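Stone or wood for the long counter? Redoing the kitchen this spring

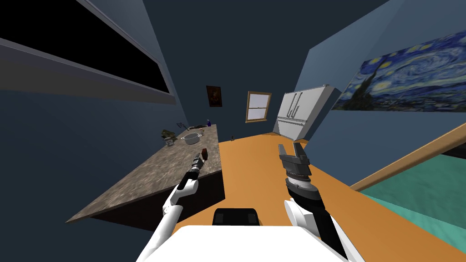

Kitchen render with the speckled stone counter and the long wooden table

mpastor
Fri 27 March
We're gutting our kitchen and I'm stuck on surfaces. The fitter, Findari, quoted granite for the whole run. My wife wants oiled wood on the long stretch where we eat and stone only by the stove. The difference in price is $200, so money isn't really deciding it. Has anyone lived with both?
– Maximiliano

Podeck
Both, for 13 years. Stone wherever you cook, wood wherever you sit. The wood needs oil every couple of months at first and then you'll forget and it will still be fine. Keep it away from the sink. Mine went black around the faucet in the first winter and sanding only got half of it out.

gravelroad
Disagree with Podeck. Wood is a chore. We had it for 3 years and pulled it out in February. Kids, juice, hot pans. My sister has the same stuff and loves it, but she eats out.

Podeck
Hot pans are what trivets are for.

gravelroad
Tell that to a teenager.

esoler
I'd worry more about the seam. If the two materials meet at the same height, get the fitter to say in writing how they'll handle the wood moving. Ours opened up a gap wide enough to hold crumbs. We fixed it by dropping the wood 2 inches so it reads as a separate table.
Estíbaliz

mpastor
That's useful, thanks. The wood would be separate, so no seam. What oil did you use?

esoler
Vistel, the matte one. Two thin coats, wipe it off after ten minutes. Don't use the stuff from the grocery store, it stays sticky.

gravelroad
Vistel smells for a week. Just saying.

tinlid44
Whatever you pick, ask for a sample of the speckled stone and leave it on your old counter for a few days. Speckle hides crumbs very well. You may or may not want that. I wiped mine by feel for years.

Podeck
Also ask whether it comes sealed. Some shops charge extra and mention it at the end.

mpastor
Just called Findari. Sealing is extra. Going to get a second quote on the stone and order the wood.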